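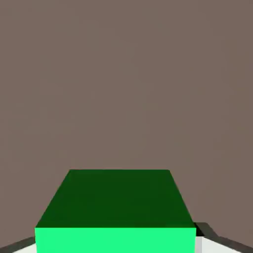 墙根返潮,上门的人推荐装一个插电的“除潮主机”,靠谱吗?

Ese Abubakar 发布于 房屋维护 / 潮湿与霉菌

我家在Hungate老街那一片,底层,砖墙,房龄比我爷爷还大。客厅靠街那面墙从踢脚线往上一截,墙漆起泡,一抠就掉粉,粉是白色的,有点像盐。八月最闷的时候屋里有股地窖味,冬天味道轻一些,但墙漆照掉不误。

前阵子约了Pluveo的人来看。来的小伙子很客气,拿一个Trutel的测湿仪往墙上一按,嘀嘀响,屏幕变红,他说“您看,满格”。然后就开始讲他们的主机:插在插座上,挂在墙中间,发出一种“反向脉冲”,让墙里的水分子往下走,回到地里去。不用凿墙,不用打孔,电费可以忽略,装好以后整个底层都管。他说见效要等,因为墙是慢慢干的,保修期11年。

我问有没有检测报告,他给我看了平板上的一张曲线图,横轴是时间,纵轴没有单位。我问这个曲线是哪栋房子测的,他说是“综合数据”。我问不装会怎么样,他说地基可能受影响。我又问哪种影响,他说这个要结构工程师来讲。

我这个人天生不太信插在插座上就能管全屋的东西,可是楼上邻居装了,说“感觉干爽多了”。所以想问:

有人装过这类东西吗,有没有装前装后真正量过的数?他那个测湿仪满格能说明什么?如果不装,我应该先做什么?

报价我就不贴了,反正够我把那面墙重新做一遍还有剩。别给我推销别的牌子,谢谢。

补充一下:外墙那边是人行道,前几年重铺过,铺完好像比原来高了。墙外面刷的是一层灰色的涂料,前房主刷的,不知道是什么。屋里那面墙前放着一个大书柜,紧贴着墙。

Violeta Villalba 的回答(提问者已采纳)

你补充的那几句比前面全部加起来都有用,可惜来推销的人大概一句都没问过。

先说测湿仪。市面上那种两根针往墙上一按的,量的是两针之间的电阻,是给木头标定的。木头里水多,电阻就低,读数就高,这个关系人家做过标定。砖墙和抹灰没有这层关系。你墙上那些白粉是盐析,盐会吸空气里的水,也会导电,所以只要墙面有盐,针按上去多半就满格,墙心里干不干它不知道。有金属网、铝箔壁纸、甚至某些含碳的旧涂料,照样满格。我不是说你的墙不湿,你的墙八成是湿的,我是说那个“满格”证明不了什么。下回有人再来按,你请他到你家最干的那面隔墙上也按几下,再请他把读数写在报价单上签字,看他愿不愿意。

真要知道墙里有多少水,办法很土:在抹灰层后面的砖上、灰缝里钻一点粉出来,装进密封袋,称重,烘干,再称重。有一种现场用的压力瓶,把粉和电石混在一起摇,看压力表,也可以。关键是要在不同高度取样。从地下升上来的潮气,越往上越干,有个梯度;如果中间某一段突然高,那就得想想是不是水管、窗台或者雨水管。钻孔取样会在墙上留几个小洞,补一下就好,比你那份报价便宜得多。

再说主机。我不会一口咬定它完全没有作用,因为我没法证明一个没有单位的曲线图是错的,它连错的资格都没有。可以讲的是:真正的电渗透做法是有的,要在墙里埋电极,通直流电,还要接地,电极会腐蚀,效果怎么样在懂行的人里面也有争论。挂在墙上、不碰墙里任何东西、只靠“脉冲”把水赶下去的,我找过资料,厂家自己的宣传册很多,第三方、有对照的测试我没找到像样的。要有对照是什么意思呢,就是同一栋楼里有一面差不多的墙不装,两面一起测。很多“成功案例”是装机的同时顺手把雨水管修了、把外面的土挖低了、把旧抹灰铲掉换新的。墙后来干了,功劳记在主机头上。

你邻居说干爽多了,这个我建议你听听就算。第一他住楼上,墙根返潮本来就很少能爬到那个高度;第二他花了钱。我自己花了钱的东西我也觉得好用。

保修11年也要看清楚保的是什么。我看过几份类似的合同,保的是机器会亮灯,没有一句话说墙会干。个别写了“湿度明显下降”的,下降由他们自己的人用他们自己的测湿仪来判定,还要求业主“合理通风、适当采暖、排除其他水源”。其他水源都排除了,墙自己就干了,还要主机做什么。

那么先做什么。按你讲的情况,我会从外面看起。

人行道重铺以后变高,这是我第一个怀疑的。老房子墙里往往有一道防潮层,可能是石板,可能是沥青,也可能什么都没有。外面地面应该明显低于它。路面抬上来,把防潮层埋住或者差不多齐平,雨水溅到墙上,水就绕过防潮层进了墙。你下雨的时候出去站一会儿,看水往哪边流,看溅起来的水打到墙的什么高度,再对照屋里起泡的高度。如果差不多,答案就有一大半了。公共人行道你自己不能挖,要找管路的部门,多半拖很久,先拍照、先写信,留底。能做的话,沿墙根留一条排水浅沟是最老实的办法。

然后是那层灰色涂料。你拿指甲或者螺丝刀抠一小块下来看,如果像塑料皮、有弹性,那就是不透气的涂料。老砖墙靠表面蒸发来排潮,外面被封住,水只剩一条路,就是往你客厅里走。同样道理,看看屋里的抹灰是石灰的还是水泥的。水泥抹灰又硬又密,敲着声音脆,跟老砖搭在一起,潮气会在它后面憋着,憋到边上冒出来。很多人一看到返潮就重新抹一道水泥,当时漂亮,过后潮线往上挪了一截。

书柜挪开,离墙留出一个手掌的空。不花钱。后面要是有黑霉,那里面有一部分是冷凝,不见得是地下的水。

雨水管、落水口、窗台下面的缝,挨个看。厨房卫生间的水管如果经过那面墙,夜里全家不用水的时候看水表走不走。

都看过了,还湿,再去谈打孔注药或者别的。注药我也不太乐观,乱石填心的厚墙打进去药往哪里跑谁也说不准,不过至少它有一个能讲通的道理,药膏能把毛细孔堵一部分。

盐的问题要单独说一下。就算水源断了,墙里积了多年的盐还在,天一闷它就吸水,看上去跟没修一样。所以有盐的那层抹灰通常要铲掉,铲到潮线以上再高一些,砖面干刷,别用水冲,放着晾。晾多久要看墙厚,老砖墙按季节算,别按天算。晾够了再用石灰灰浆抹回去,面上刷透气的漆。急着刷乳胶漆的,明年还会来发帖。

找人看的话,找收检测费、不卖产品的那种。“免费检测”这几个字,我看到就把门关小一点。问他收不收任何厂家的介绍费,让他书面回答。

老房子住久了 的回答

我家装过,不是Pluveo,是Uzor的,原理听起来差不多,宣传册连插图都像。说一下经历,你自己判断。

装之前我也不太信,是我家那位坚持要装。工人来了2个,不到一顿饭的工夫就挂好了,还帮我把墙边的杂物搬开,态度没得挑。他们在墙上贴了小圆点,说以后每次都在圆点上测,这样才准。后来回访来测过,数字确实一次比一次低。当时我还挺高兴的。

后来我发现他们测的时间。第一次测是在最潮的季节,回访是在开暖气以后。我就自己买了个便宜的测湿仪(就是楼上说的那种按针的,我知道不准,可是拿来跟自己比总行吧),每个月在圆点上按一按,记在本子上。到第二年又潮起来的时候,读数又回去了,跟没装那会儿差不太多。我打电话去问,对方说可能是我通风不够。我开窗,又说可能是外面湿气进来了。

后来那个灯也不亮了。他们倒是给换了新的,这点算讲信用。墙还是那个墙。

最后解决了一半的办法很没意思,就是换了段漏水的落水管,又把外面花坛的土往下挖了一点。现在起泡的地方少了,墙角还有一块不行,我也懒得弄了,放了个鞋架挡着。

所以我的意见是别装。不过我那个本子也不算什么科学证据,我家就一面墙,而且那年雨特别多,也说不定。

wind_88 的回答

买个除湿机不就行了。我家一直开着,水箱一天倒2回,墙也没事。什么脉冲不脉冲都是骗钱的。

wind_88 的回答下的评论

Violeta Villalba:除湿机能让屋里好受一点,也能让墙面干得快,但水源没断的话,你是在花电费把地下的水抽进客厅再倒掉。墙里有盐的更麻烦,表面干得越快,盐结晶得越凶,抹灰掉得越厉害。临时用可以,一直开着我不建议。你家墙没事,有没有可能本来就没事?

wind_88:那我一天倒2回的水哪来的

Violeta Villalba:做饭、洗澡、晾衣服、人喘气,还有开着的窗户。你试试把衣服晾到外面去,再看水箱。

老房子住久了:我家晾衣服确实也在那个屋。

Ese Abubakar 的追加说明

谢谢各位。今天下午下了一阵雨,我真的撑着伞出去站了,对面店里的人看了我半天。水是往我家墙这边流的,流到墙根停住,慢慢才渗下去。溅上来的高度没法量得很准,比屋里起泡的地方低一点,但也低不了多少。

灰色涂料抠下来一块,能弯,像橡皮。书柜后面有霉,比我想的多,柜子背板也发黑了。

我给Pluveo写了邮件,问能不能提供一栋具体房子的数据,带取样称重的那种,并且在合同里写明墙体含水率降到多少、没降到就退款。回复说“每栋建筑情况不同,我们的技术已获得众多客户认可”,另附一张优惠券,月底前有效。

优惠券我没用。人行道的事已经写信去问了,还没有回音。外墙那层橡皮一样的东西打算先揭掉一小片试试,看会不会把砖皮一起带下来。有人揭过的话请说一下用什么工具,热风枪行不行。

老房子住久了:热风枪小心点,我邻居烤过头,砖面酥了一层。先在最不显眼的地方试。

Violeta Villalba:同意先试一小块。有专门的脱漆膏,慢,味道大,对砖客气一些。揭之前先弄清楚底下有没有老的含铅漆,有的话别干磨,也别用热风枪。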